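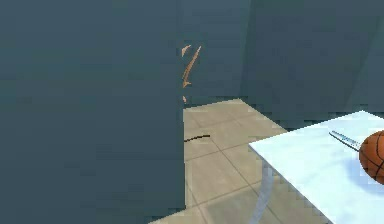

Paint drying patchy on hallway wall - second coat or start again?

Posted by Gwenllian Wynne, April 1, 2021
2 min read

Did the hall in a dark slate blue at the weekend, one coat, roller. Looks fine straight on but side on there's bands all the way up. Old wall was magnolia, plaster underneath is old too, patched in February. Used 4 litres of Veltden matt. Do I just go over it or sand the lot back? Got people coming to stay and really don't want to strip it.

Nawal Kettani
Second coat, dont panic. Dark colours nearly always need two, sometimes three. Bands are usually from letting one strip go off before you roll the next. Keep a wet edge, load the roller properly, finish every stroke the same way. Turn the radiator off while you do it, and shut the window. Quick rub with 200 grit first if you can feel ridges with your hand. If it's smooth leave it alone.

Did you seal the patched bits? Fresh filler sucks the paint in and it'll keep showing thru.

Hywel Bowen
what Nawal said. I'd go 100 grit on any proper lumps, then finer. wipe the dust off with a damp cloth, let it dry. Medium pile sleeve, the cheap foam ones are useless

Gwenllian Wynne
No, didn't seal them. Will do those tonight then and roll tomorrow. Ta both.

Sun-ja Noh
Had this in my stairwell. Gave up and got wallpaper.

Contact us | © Hivance Home Help | Back to top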